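September, 4:40 pm

Terms of use page, Nellivex site. Diffed the old text against Zabala's redraft. Old one is 588 words, new one 600, so the "shortened" version isn't. Liability clause still says "materials" in one place and "content" in the next. Picked materials, flagged it for Diễm Lã.

License section: copy for personal, non-commercial viewing only, ok. But the termination sentence got dropped in the merge. Put back from rev 238. Need to check Boltach footer links to the same page and not there own stale copy.

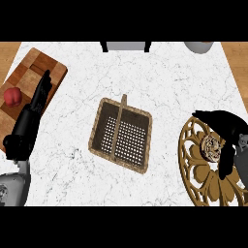
Basket, empty, on the marble-look table (render).

Governing law para: Plaltine template has the state left blank!! Do not publish til filled in. Asked Diễm, she thinks same state as the privacy policy. Waiting.

Notice period for changes: old text none, redraft says 90 days. Too long imo but leaving it, not my call. Accept-by-browsing wording needs a second look, banner doesnt show on mobile when logged out.

Tmrw: rerun link check, then send clean copy to Zabala.

Last updated: September, 5:15 pm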